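Ticket: Right wrist camera timestamps drift during two-arm mug handover
Queue: Grallside bench support
Opened by: Jonas Eberhard
Assigned to: Keisha Nakamura
Priority: Normal (raised to High by Rupert Kälin, lowered to Normal by everyone else)
Status: Closed

Jonas Eberhard, Monday, 9:12
Episodes from the dish rack task are failing the sync check on upload. The left wrist camera is fine. The right one starts out fine and then falls behind, up to 40 ms by the end of an episode. The checker throws the whole thing out, as it should, and I get an email for each one. I have 27 emails.

Steps to reproduce: start a recording, pick up a cup, be pleased with yourself, stop the recording, read email.

Keisha Nakamura, 9:40
Does it happen on every task or only the handover? And please attach the recorder log, the whole thing. Last time I got a screenshot of the last four lines, one of which was the clock.

Jonas Eberhard, 10:05
Log attached. Single-arm picks pass. Handovers fail, mostly the ones where the mug gets turned on its side between the grippers. I swapped the two camera streams in the config and the fault stayed with the right camera, so it isn't the slot name.
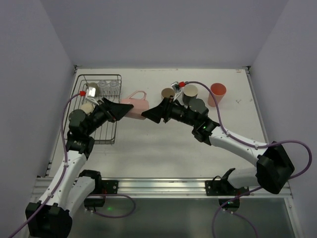
Rupert wants the sideways grasps kept in the set because the last policy only ever learned to take a mug upright, and would wait in front of a tipped one like a man at a bus stop. So "just don't do those" is not a fix, though I did propose it.

Keisha Nakamura, 10:31
Noted, and declined. Log says the right stream drops frames in bursts, then the recorder stamps the survivors by arrival time. That is two problems. Bursts first. Please try:
1. Reseat the right camera connector at both ends.
2. Run the arm through the handover pose with recording off and watch the frame counter.
3. Tell me which USB controller each camera is on.

Jonas Eberhard, 11:18
1. Done. No change.
2. Counter stalls when the elbow swings out, about where the handover happens. Holding the arm still there, it recovers.
3. Both on the same controller. I was told in March they were split. I believed it, which I now list as a contributing cause.

Heidrun Tanner, 11:26
They were split. Then the Ditel hub was moved to make room for the Vainio box and somebody put everything back in the nearest hole. It may have been me. I would like the ticket to say "somebody."

Keisha Nakamura, 11:50
Somebody, please move the right camera back to its own port. Jonas, give the cable more slack at the elbow and rerun step 2. I'm patching the recorder to stamp by capture time, so a late frame at least admits how old it is.

Jonas Eberhard, 14:22
Port moved, slack added, patch pulled. Ten handovers recorded, all ten passed. Worst offset was 3 ms.

Rupert Kälin, 14:30
What about the episodes already in the Erkano set? Training starts tonight.

Keisha Nakamura, 15:47
Reran the new check over all 709. 277 have the drift and can't be restamped — the old recorder never saved capture times. They're flagged and out of the training split. The rest are good to use.

Jonas Eberhard, 15:52
So I am redoing 277 handovers.

Keisha Nakamura, 15:53
Or somebody is.

Heidrun Tanner, 15:58
I can take the afternoon shifts. Both ports now have labels on them.

Keisha Nakamura, 16:10
Closing. Reopen if the offset goes over 10 ms, and attach the full log.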